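Nightstand drawer is being emptied into a box. The drawer was 2 inches deep and somehow held more than 48 things.

Rule for tonight: if I haven't touched it since September, it goes in the box.

Exception: glasses. I need the glasses to find the other glasses.

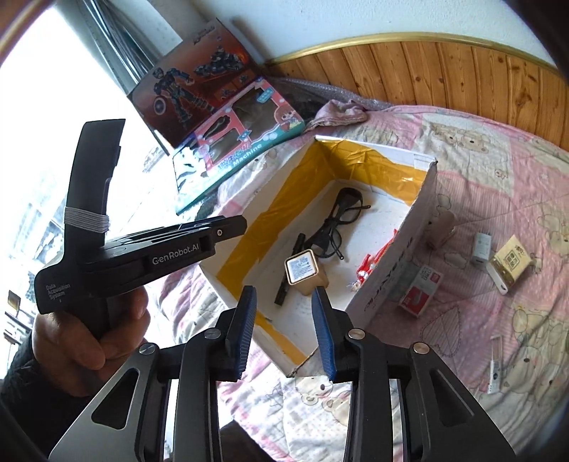 Imtiaz says a box with that much tape in it has already lived a full life. Imtiaz owns 2 junk drawers and may not speak.

Drawer's empty. I've put a pen in it.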